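De: Evaristo Fiore
Para: lista de integración Gratance
Fecha: 29 de diciembre de 2025
Asunto: Re: Parada de protección en la tarea del cajón

Henk, contesto debajo de tu texto.

> Henk Bakker escribió:
> La tarea de recoger la fruta y guardarla en el cajón se ha
> parado otra vez con el código 146 (par excesivo en la muñeca).
> Salta con el brazo cerca de la esquina de la mesa. ¿Es la
> mano o es el cableado? En octubre cambiamos el conector y
> creía que estaba resuelto.

He revisado el registro del ciclo 2893. El par sube antes de que haya contacto, así que descarto un golpe contra el tablero. Me inclino por el cable de la mano: hace un bucle por encima de la muñeca y, con el brazo extendido, le queda poca holgura. Ornella vio el mismo pico en 21 ciclos, todos con el brazo adelantado. 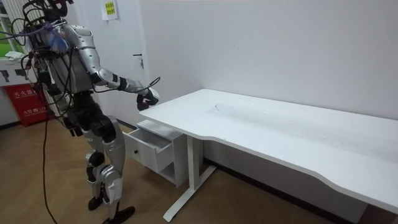
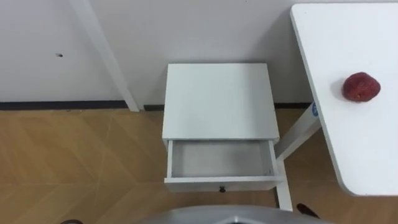 El cajón abierto y vacío, en las dos tomas; en la segunda, la fruta sobre la mesa.

Hay otro asunto que me preocupa más. Tras la parada, el brazo mantiene la posición y el Rolo reanuda solo en cuanto se borra el fallo, sin pedir confirmación. Eso no puede quedar así. Hasta nuevo aviso:

- No borréis el 146 con alguien al alcance del brazo.
- Cortad la potencia antes de tocar el cableado.
- El cable negro que va por el suelo se aparta antes de mover las piernas.

Bienvenido tiene preparado un parche que exige rearme manual. Falta probarlo con el brazo descargado. Tullio, ¿puedes mandar el cable largo de Veltham? El que tenemos de repuesto mide igual que el montado.

Evaristo

Mensajes recientes de la lista
- Calibración de la cámara de cabeza (Ornella Orlandini)
- Rearme manual: borrador del parche (Bienvenido Tan)
- Repuestos pendientes de Marino (Tullio Valentini)

287 lecturas · 3 respuestas
Contacto con el administrador de la lista | Volver arriba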